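Breakfast on One Plug

Small kitchens, big mornings. Or that's the idea, anyway.

Cyprian Nowicki gave up his stove in December. Sold it, actual stove, four burners and an oven he used for storing pans. The apartment in Skovley is 300 square feet and the stove was eating a good chunk of it. Now he cooks on one table. Toaster, a portable induction top, a bowl, done.

"I make eggs. I make toast. Who am I kidding with an oven," he says, already buttering.

It's catching on. Ziad Azar runs a weekend class on tabletop cooking, 32 seats, and the waiting list was at 39 when I called. He wants people to stop shopping and start with what fits on a table. Bread on a plate next to the toaster. Fillings portioned out ahead, night before if your mornings are like mine. One pan. A drink within reach but not next to the burner, please.
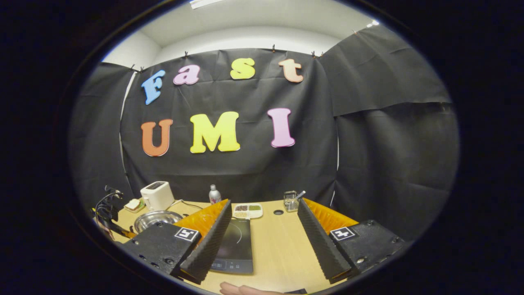
Bread on the left, burner up front, fillings in a divided tray. The letters spell "Fast UMI."

Azar's big thing is the divided tray. Small portions, no digging in the fridge with the pan already hot. He does beans, chopped herbs, fried onions, whatever is left from dinner. I tried it for a week and ate better than I have all year, though I did burn teh onions twice.

Budget? Nowicki spent 745 on a new table and says it was too much. More than the cooktop and toaster put together. He'd do it again. Go for solid wood if you can, wipe it down right away, keep cords off the front edge.

A few more things, quickly. Check your pans with a magnet before you buy a burner, half of mine failed. Toaster goes at the end of the table, crumbs and all. Don't run both on a extension cord. And get a bowl bigger than you think, you'll be whisking in it and then dumping shells in it.

Azar's next class is eggs only. Bring your own pan.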